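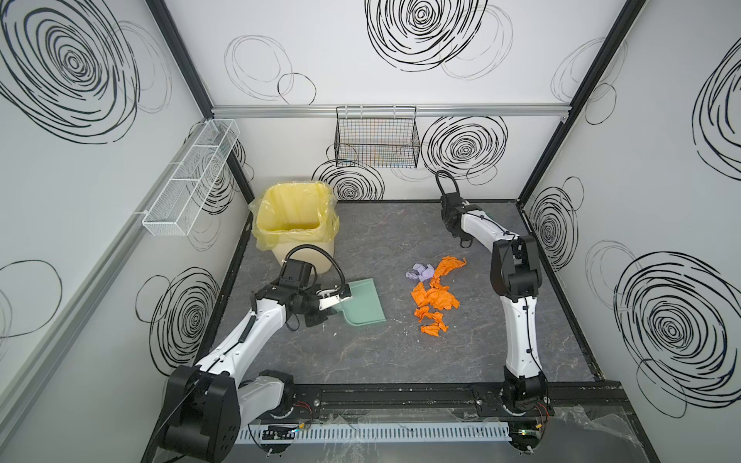 Two arms, one dustpan, a pile of crumpled paper.

Hi, I'm Yvonne, and I'm looking for people to come drive our robots at Clevis this June! You sit at the controls and walk the arms through little chores, mostly cleanup stuff like getting paper off the floor and into the bin, and the robot learns from the way you do it. No experience needed (gamers and knitters tend to pick it up fast). Sessions run 2 hours, you get $70 for each one, and you can sign up for as many as you like. You do need to be 18 or older and okay with doing the same task maybe 40 times in a row. Email me or stop by Wednesday after lunch and ask for Rami.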